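Fumon single-wall shipping cartons with pads, bought from Dal Bello
Reviewed by Fiorella Bianchini, 21/05/2023

I sell secondhand crockery out of Brernencombe and go through a fair few boxes. My old supplier dropped the size I liked, so I ordered a bundle of 80 Fumon cartons with flat cardboard pads to match. It came to $91 plus freight.

They arrive flat and strapped. The creases are deep enough that the carton squares up the first time you open it, and the bottom flaps fold in without a fight. I use one long strip of tape underneath and two short ones across the ends.

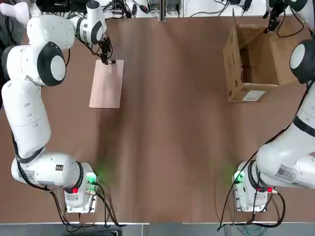 The pads are the reason I'd order again. One goes in the bottom, one between layers of plates, and one on top before closing. They are stiff enough to stay level over a stack of saucers, but they fit snugly, so lower them in by an edge and let the air out. If you push from the middle they bow. 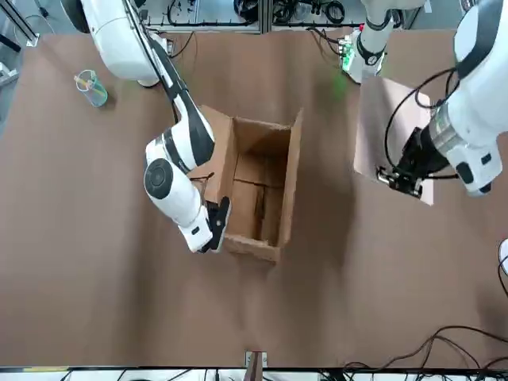

Finish is where the money has been saved. The printing is minimal and the fold lines are fine, but the cutting is not as clean as on the Nastodum cartons I had before. With a carton standing open you can see the rough corrugation along the near edge, and that sort of edge will scratch your forearms if you pack all day. The square pads are a paler, pinker board than the box. It makes no difference to the job, though a customer did ask if I'd mixed brands. 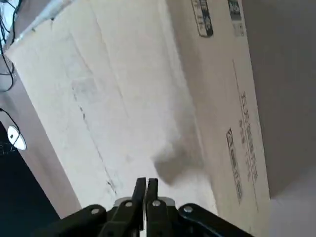
Strength is good for single wall. I stack them three high in the shed -- no higher -- and the bottom ones have held their shape since December. Labels stick well. Old tape takes the surface with it when you peel it, so reuse is limited to a second trip at best.

Ilaria Valentini, who shares my post runs, packs books in hers and found the base sagged. For books I'd go to double wall.

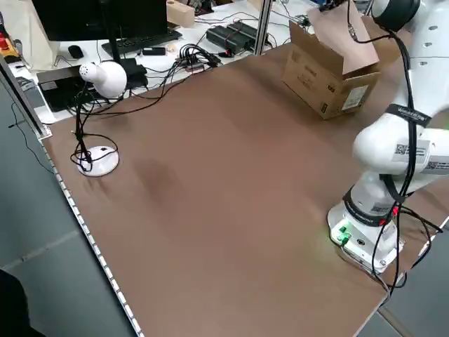 Dal Bello took a week to deliver, and two cartons on the outside of the bundle had crushed corners. They credited both.

Four stars. Good for crockery and light homewares, and I've ordered a second bundle.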